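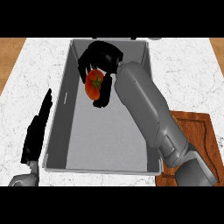 A tomato in a gray bin on a marble-patterned countertop.

Magazine > Politics > Local Government > Features

The seat arithmetic in Haltstead

The council elected in Haltstead last October has 18 seats. The Harbor List holds 8, the Civic Union holds 7, and the remaining 3 belong to the Odoi ward independents, who ran on a joint platform but are registered separately. Ten votes are needed to pass a budget. No group has them.

The result follows from the way the seats are assigned. Haltstead uses a two-tier system adopted when the town absorbed the neighboring district of Nurnum. Twelve members are elected by ward, one to a ward, by simple plurality. The other six are drawn from townwide lists, with a threshold of five percent. The list seats do not compensate for the ward results. A party that sweeps the wards keeps its full share of the list seats as well, and a party with thin but even support can finish with almost nothing.

Under those rules the narrow wards carry most of the weight. In Tindano, the largest ward by turnout, 2753 ballots were cast and the Civic Union candidate finished 655 votes ahead. In the two wards that make up old Nurnum, turnout was lower and the margins were small enough to require a second count.

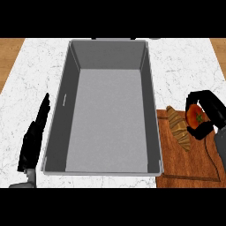

The Harbor List has since governed by separate agreement on each item. The procedure is slow. A draft ordinance goes first to the clerk, then to the group leaders, and reaches the floor only when a written statement of support from ten members is attached. The standing orders do not require the statement. It was introduced after the first two meetings ended without a vote on anything except the minutes.

The independents have used their position mainly on road spending – the Odoi ward has the oldest surface drains in the town – and have abstained on most planning matters. An abstention has the same effect as a vote against, as the threshold is set by the number of seats and is not adjusted for members present. A motion to change this was filed by the Civic Union and later withdrawn.

A formal coalition remains possible. The Harbor List and the independents together hold eleven seats, one more than needed. The draft agreement between them covers the budget and the drains but leaves open who will chair the planning panel, and the independents have asked for that point to be settled before they sign. The next budget reading is set for 7 p.m. in the Nurnum hall.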